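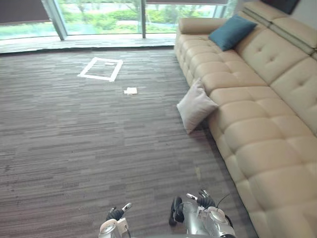 Progress report to the Plindanine Fund: Van Rooij photographic archive, to end of August

Scanning of the Van Rooij negatives is now well past the halfway mark. We have digitised 2896 frames, mostly street and harbour work, and all have been checked for focus and colour. The glass plates have not been started.

Cataloguing is behind. The original notebooks use three numbering systems, and the third overlaps the second for most of the Trullmont pictures. We have matched 7 of the 8 notebooks to their boxes. The last has water damage and will go to the paper conservator before anyone handles it further.

For the exhibition, we have a longlist of around 100 prints. The Zorkovitz Gallery has confirmed both ground-floor rooms and agreed to keep light levels low for the vintage prints. New prints will be made on fibre paper, as set out in the application. Two test prints came back too dark in the shadows and are being redone.

Spending is within budget except for storage sleeves, which cost more than quoted. We have covered this from the travel line -- no extra money is requested.

Still to do next quarter: final selection, caption drafts, copyright clearance for the three portraits held by the family, and a quote for framing.

Recent reports
Storage and handling review
Trullmont pictures: first listing
Exhibition access plan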